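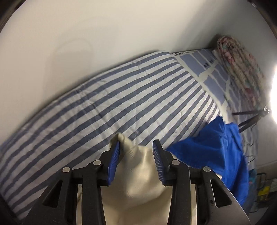 Ribbed pads on cream fabric, left pad pressed in. Striped comforter behind.

Comparing finger pads on soft goods with a hand-held gripper

Posted January 2, 2026

This page covers how we compare finger pads for the Motby hand-held gripper before any of them go on an arm. It takes one person, a bed and a few pieces of clothing. Plan on 21 grasps per pad set.

What you need

Motby gripper body, parallel jaw version
Two or more pad sets (we use the ribbed blue ones and the smooth Bistberg ones)
One thin cloth and one thick garment
A notes sheet or spreadsheet

Step 1. Fit the pads

Push each pad onto its finger until it seats. Close the jaws and check that the ridges meet evenly from top to bottom. If one pad sits higher, pull it off and start over. Check the pivots for play as well. A loose pivot lets the finger lean, and you will end up blaming the pad.

Step 2. Start with a pinch

Lay the thin cloth flat on the bed. Come down with the jaws open, touch the cloth, then close slowly until it folds up between the pads. Lift by a hand's width and hold for 3 seconds. Write down one of these: held, slipped, missed.

Work on top of a comforter or blanket. A hard table gives better numbers than you will ever see in a real bedroom — the cloth slides into the jaws too easily.

Step 3. Move to a thick garment

A padded winter jacket works well. Try the hem first, then a seam, then the hood. The hem is the fair test, as it has an edge to get hold of. Fur trim gives false grips: the pads close on hair and let go when the weight comes on. Log those as slipped.

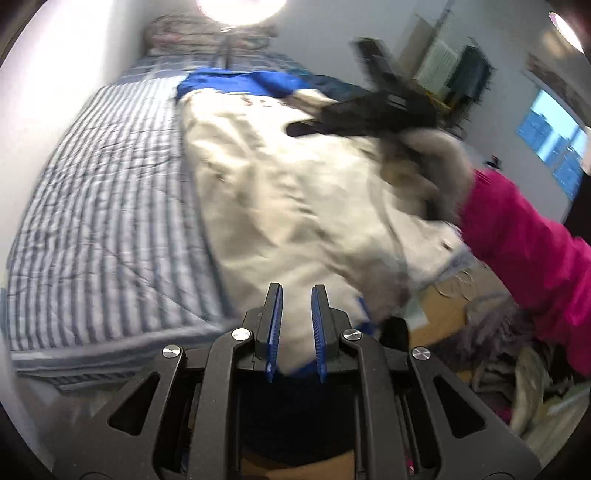
Fingers at the lower hem of the jacket. Fur trim and black strap at right.

Keep straps and buckles away from the jaws unless you are testing them on purpose. If a second person is moving the garment, wait for the cloth to settle before you close.

Step 4. Swap pads and repeat

Use the same garments in the same order. Do not change the jaw opening between sets. If you clean one set of pads, clean the other.

Reading the results

Compare slips first, then misses. Misses mostly come from the approach and say little about the pad. If two sets come out within 2 slips of each other, treat them as equal and run the whole thing again with a different jacket.

Our log from the Toledo bench has 3749 grasps in it so far, in the same format as above. To add yours, use the blank sheet on the Hirelham downloads page and put the pad name in the first column.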